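Workshop Tips: Teaching a Small Arm to Open a Door

A robot arm learns kitchen work the way a teenager does, by being shown it over and over by someone who is slowly losing the will to live. These tips come out of a long January at the Purnby workshop, and they apply to any small arm you steer by remote control or by a second arm held in your hand.

Bolt it down first. An arm that can shuffle on the desk will shuffle on the desk, and it will do so during your best run of the evening. Check the base again after lunch.

Pick one job. "Tidy the kitchen" is a career. "Close the cabinet door" is a job. Gwenllian Jarman spent two evenings recording a whole dinner service before settling for the door, and she got more out of the door.

Work slower than feels natural, then slower again. Small motors copy your jerks faithfully. If you hesitate halfway to the handle, you are teaching hesitation. Stop, throw the run away and start over.

Practice before you record. Do 8 dry runs with nothing saving. Your hands will have settled down by the last of them, and you'll have found out which cable snags.
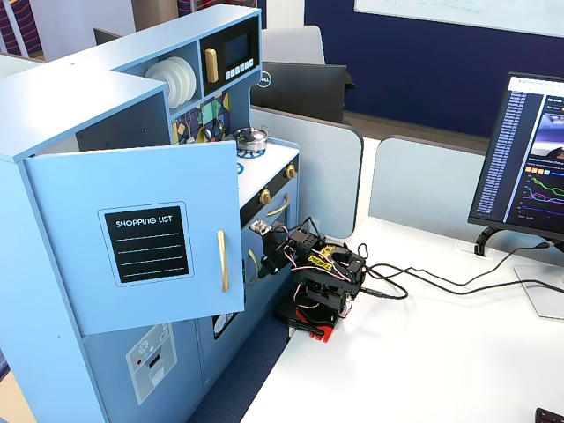 Can you teach with a toy kitchen instead of a real one?

A toy is the better place to start. The doors are light, the handles are within reach of a short arm, and a bad grab costs you a scuff instead of a cabinet. Move to the real thing once the arm can manage the toy with the door starting in several positions.

Vary the start. Leave the door wide open on one run and barely ajar on the next. Shift the pot a little. An arm that has only ever met one kitchen will go to pieces when somebody bumps the table.

Keep your own hands out of the camera's view. Aled Llewellyn steadied a door with one finger through most of a session, and the arm duly learned to wait for Aled.

Look at the graphs before you go home. A joint that goes flat in the middle of a run usually means a loose plug, and you want to hear about it on run 3, well short of run 300.

Name your files properly. "Door_final_new2" will mean nothing to you by spring. Put the task and the starting position in the name, and add "bad" to the bad ones if you can't bring yourself to delete them.

Quit when you get sloppy. Tired runs look fine at the time. Have a sandwich and record the rest tomorrow.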